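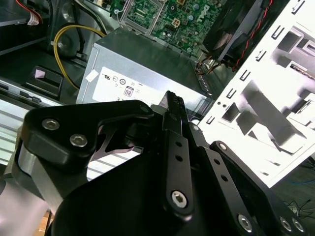 The open case of a desktop computer, with the power supply in front of the green motherboard.

The computer that nobody wanted to open

By Efren Dela Peña

For seven years the computer stood under my desk and I did not think about what was inside. It started in the morning, it made its small wind, and in the evening I turned it off. Then in June the wind became loud, and my daughter asked from the next room if I was drying my hair.

I carried the machine to Undeo, a repair room behind the Espiritu bakery, where people may sit at a bench and work on their own things. You pay for the bench and the tools are included. The woman at the counter gave me a screwdriver and a soft brush, and pointed to a free place near the window.

The side panel came off after 2 screws. I had expected something more difficult, because I come from a generation which was told to leave such boxes closed. Inside there is a lot of air. The motherboard is the green wall at the back, and on it live the capacitors and the small chips, like houses seen from an airplane. The metal frame of the processor socket is easy to recognize when somebody has shown it to you one time.

The power supply is the gray metal box. On its white label there is an "80" mark for efficiency, together with the other little symbols that I had never read on any device in my home. A power supply is not a part to open. At Undeo they repeat this to every visitor, and before you touch anything the cord must be out of the wall.

The black fan sits beside the motherboard, with a red and black wire twisted along its edge. A fan is a simple thing. You hold the blades still with one finger, you brush slowly, and you do not let it spin. I held mine too lightly at first and received a correction from the man on my left, who was repairing a radio and had many opinions.

The cables took me the longest time. There is a bundle of orange and dark wires near the power supply, and I moved it as one moves the branch of a rose. My neighbor advised me to take a photograph before unplugging anything. I also made a drawing, which I still prefer.

I stayed at the bench for 3 hours, and for a good part of it I was only looking. On the way out I bought bread. The computer is again under the desk, and I have left one screw of the panel a little loose for the next visit.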